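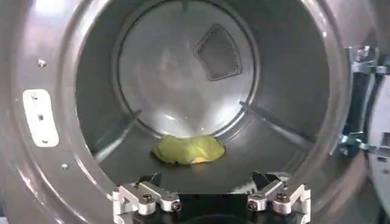
4. Teaching the Clostiser to empty the dryer

I'll be straight with you before you start: this is the chore I'd least like to bet on. My arm manages towels well enough, fitted sheets hardly ever, and it still can't pair socks. Kane Tapsell at Testthorpe swears his does better (I've yet to see it!).

4.1 Open the dryer door fully.
4.2 Start with one item. Please don't begin with a full load, I did and regretted it.
4.3 Set grip strength to 70. At 100 it hangs on to everything, including the drum.
4.4 Run Reach, then Close, then Lift.

Note: if Lift fails 3 times, the arm parks itself. Press Resume, or just get the thing out yourself, it's quicker.
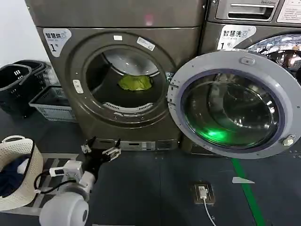

Reach distance is the setting you'll fiddle with most. Small things end up right at the back, like the yellow-green garment in the dark drum, and the gripper has to get in past the rim without catching the lint filter. I add 8 to the default and creep up from there.

Caution: keep the washer door shut while the arm is moving, and tuck any floor cables well out of its way.

4.5 Save the routine under a name you'll recognise.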